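Nokier Brand Partnerships Program
Progress report to the Grerongate Fund
Second reporting period
Submitted 27/08/2019
Prepared by Arnulfo Paucar, Program Manager

Purpose of this report

This report sets out progress under the funding agreement between the Grerongate Fund and Nokier for the study of athlete endorsement and its effect on online retail demand. It covers the work completed since the January report, the findings available to date, expenditure against budget and the matters on which the Fund's direction is sought.

Members will recall that the study was approved to test whether a sponsored athlete's public conduct, injury or change of club has a measurable effect on sales of the sponsoring brand, and for how long. Puma was named in the original application as one of the brands whose public advertising would be followed. No commercial information has been sought from that company or received from it, and nothing in this report should be read as a statement about its sales.

Work completed

The shopper panel was brought to its full size of 1330 households during the period. Recruitment in regional areas was slower than forecast and required a second mail-out, which was met from the contingency line. Panel members forward their online order confirmations for sportswear and footwear, and these are coded by category, price band and whether the item was discounted at the time of purchase.

The retail partner, Hivham, has supplied weekly order totals for its sportswear department covering 24 months. The data were delivered later than the agreement provided for, owing to a change in the way Hivham records returned goods. Earlier weeks had been reported gross of returns and later weeks net. Hivham has restated the whole series on a net basis and the study team has accepted the restated figures. The analysis presented in January was prepared on the old basis and should no longer be relied upon.

A register of endorsement events has been compiled from newspapers, broadcast transcripts and company announcements. It holds 18 events that meet the threshold for inclusion. An event is included only where it received national coverage and where the athlete was under a current contract with a footwear or apparel brand. Several well-known disputes were left out on the second ground, the contract having lapsed before the coverage began.

Findings to date

The findings remain provisional. In most of the events examined, order totals for the brand concerned moved in the first week and had returned to their usual range by the fourth. The direction of the early movement was not consistent. Injury announcements were followed by little change of any kind. Contract terminations were followed by a short rise in discounted purchases, which the team attributes to retailers clearing signature lines.

Panel responses add some colour to these results. When surveyed, a substantial share of households stated that they had stopped buying a brand following a controversy, but the order confirmations forwarded by the same households seldom bear this out. The team considers the gap between stated and recorded behaviour to be the most useful result so far and proposes to give it a separate chapter in the final report.

Caution is required in one respect. The panel under-represents buyers below the age of 25, who account for a considerable part of the footwear category. Weighting has been applied, but it cannot fully correct for the small number of younger households enrolled.

Expenditure

Expenditure for the period was within the approved budget. Savings on travel have offset the cost of the additional mail-out. An amount of $1000 remains uncommitted in the contingency line and the program does not anticipate drawing on it before the close of the financial reporting cycle. Staff costs were as forecast. The licence for the coding software was renewed on unchanged terms.

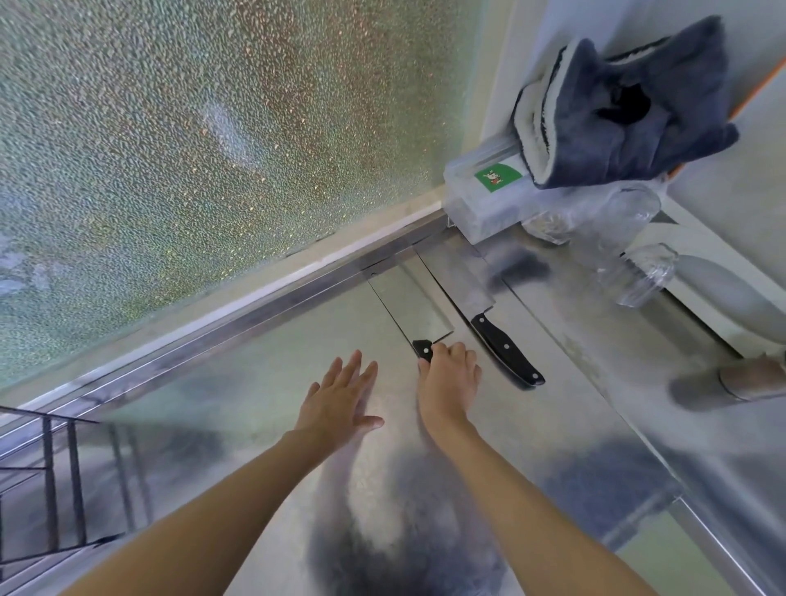
Two invoices from the transcript service are in dispute, the service having charged for material that was never ordered. Payment has been withheld pending a credit note, and the amounts are shown in the attached schedule as accrued.

Risks

The principal risk is the continued participation of the retail partner. Hivham's agreement to supply data expires before the final report is due, and an extension has been requested in writing. Should it be declined, the analysis of later events would rest on the panel alone. The secondary risk is panel fatigue. Households that have not forwarded a confirmation for three months are now sent a reminder, and those that do not reply are retired and replaced from the reserve list.

Matters for direction

The Fund is asked to note the restatement of the Hivham series and the withdrawal of the January analysis. The Fund is further asked to approve a revised delivery date for the interim paper, and to indicate whether it wishes team sponsorships to be brought within scope or held over for a later application. The program's preference is for the latter, as the register would otherwise need to be rebuilt under different criteria.

A schedule of expenditure and the current event register are provided under separate cover.

Related items
Grerongate Fund: guidelines for progress reports
Nokier shopper panel: information for households
Stated and recorded purchasing: a working note
Notice of restated retail data

Comments (3)

M. Hollis
Will the event register be released with the final report? It would be of use to those of us working on team sponsorship.

panelhousehold
We got the reminder letter but had been forwarding orders the whole time. Who do we contact?

R. Tanner
Interested to see the chapter on what people say against what they buy. We found much the same with supermarket brands.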